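## Aula 9: organização da bancada e acondicionamento com fita

Disciplina de Práticas de Laboratório, módulo 2. Leitura prévia: ficha Jeledum, secções A e B.

### 1. Fita de poliimida

A fita de poliimida (película âmbar, adesivo de silicone) usa-se como isolamento elétrico e como proteção temporária de superfícies. Em peças cilíndricas aplica-se em hélice, com sobreposição de metade da largura e tensão constante. A superfície deve ser desengordurada antes da aplicação.

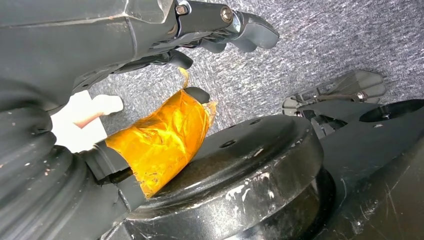
A qualidade de um enrolamento avalia-se pela regularidade das camadas e pelo estado da extremidade. Os defeitos a registar são rugas, bolhas, sobreposição irregular e pontas levantadas. Num cilindro revestido com película âmbar brilhante, as rugas denunciam-se pelos reflexos; a ponta solta e rasgada, aberta para o lado, classifica-se como defeito de remate. O remate correto faz-se com corte reto, à tesoura ou lâmina, e pressão com espátula. Tiras pendentes são cortadas, nunca puxadas.

Registo: código da peça (ex.: 1,543 na numeração Vetidach), tipo de defeito, ação.

### 2. Bancada de trabalho

Divide-se o tampo em três zonas:

- **Zona de computador:** portátil, transformador e telefones.
- **Zona de triagem:** organizador de compartimentos e cartões.
- **Zona de alimentação:** extensão elétrica, carregadores e respetivos cabos.

Os cabos não devem atravessar a zona de triagem. O excesso de comprimento é recolhido com abraçadeira de velcro, em laços largos. Os transformadores ficam assentes e descobertos.
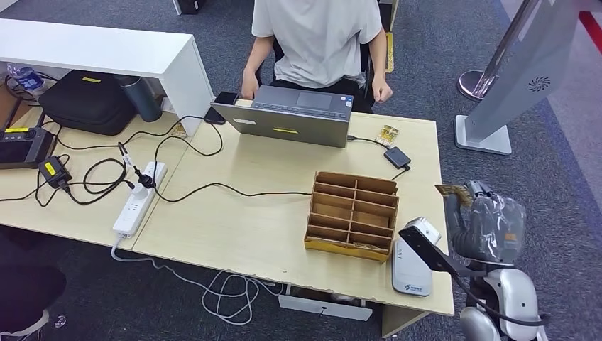 *Fig. 2. Organizador de madeira com dez compartimentos (duas colunas de cinco) e cartões amarelos; extensão e cabos à esquerda.*

Para a triagem de cartões, o método Cieślak atribui uma categoria a cada compartimento e preenche uma coluna antes de iniciar a outra. A pilha por distribuir permanece fora do organizador.

### 3. Exercício

Desenhar em planta a bancada da Fig. 2, assinalar os cruzamentos de cabos e propor um novo traçado. Entregar na folha Fulura 538, a lápis, com legenda. Prazo: dezembro, antes da avaliação prática.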